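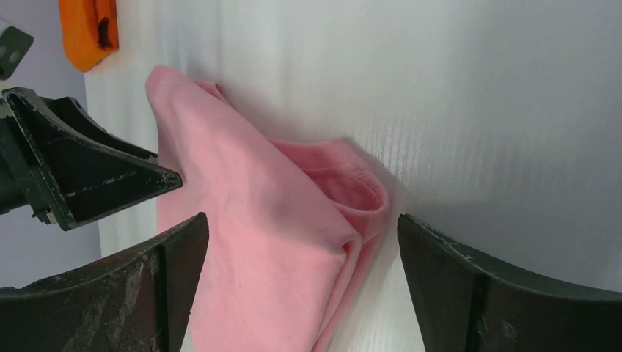 Textiles > Care and Storage > News

Brekonside issues revised folding sheet for cotton knits

August 2, 2026

Brekonside, the garment sorting and resale depot, has issued a revised folding sheet for cotton knits. The sheet covers T-shirts, light sweatshirts and small towels, and replaces a version in use since the depot opened its second sorting line. It applies to all knit items that leave the sorting tables for shelf storage.

The main change concerns the first step. Under the old sheet, a shirt was folded in half lengthwise as soon as it was picked up. Under the new one, the item is first laid out on a white board and opened fully, with the neckline facing away from the person folding. Sleeves are then turned in, the hem is brought up to the shoulder seam, and the piece is folded once more to shelf width.

Erzsébet Tóth, who wrote the sheet, said most rejected folds could be traced to the start of the process. "A shirt comes out of the bin as a bundle. If the hem is doubled under and you fold over it, the ridge stays in the stack," she said. "Find the neck, find the hem, pull them apart, then fold."

In a trial run on the Plamano line, 965 items were folded under the new steps. Of these, 50 were sent back for refolding, 30 of them for a doubled hem. The depot did not publish matching figures for the old sheet.

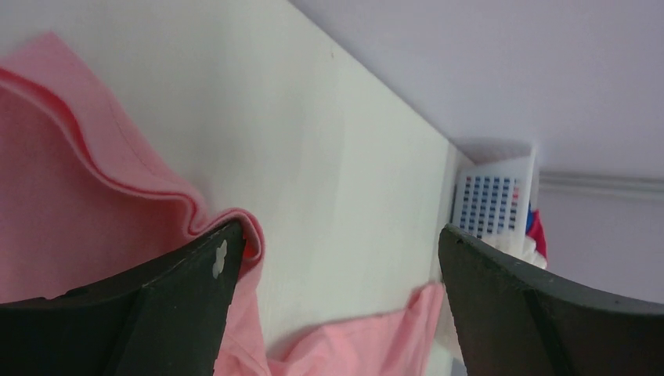 Pink cotton-like fabric on a white surface, with the upper hem of one section doubled over.

The sheet sets out two types of work surface. Corrugated board is allowed for sorting and for backing, but the final folds are to be made on a smooth surface. According to the notes, the flutes in corrugated board catch on loose knit and make it harder to slide a folded piece to the side without shifting the layers. White is specified for both so that edges and shadows along a seam can be read under overhead light.

Creases are treated separately from folds. Small wrinkles in the body of a shirt are to be smoothed by hand from the center outward and do not count as a fault. A long crease that crosses the front panel does count, and the item must be opened and laid out again. Ribbed necklines are not to be stretched flat. They are left in their natural curve and folded to the inside.

Stacks are limited to 30 pieces. Dudás, which supplies shelving to the depot, has changed the spacing of its open units to suit the new stack height. Units already installed can be adjusted without new parts.

The sheet takes effect at once at Brekonside. A second part, dealing with woven shirts and trousers, is planned for October. Tóth said woven goods would need a different order of steps, as collars and plackets do not lie flat in the same way.

Filed under: Folding, Knitwear, Depot Practice

Recent items
Dudás adds deeper shelf to open storage range
Zindent label stock: change in roll width
Plamano line returns to full hours
Sorting towels by weight: notes from the table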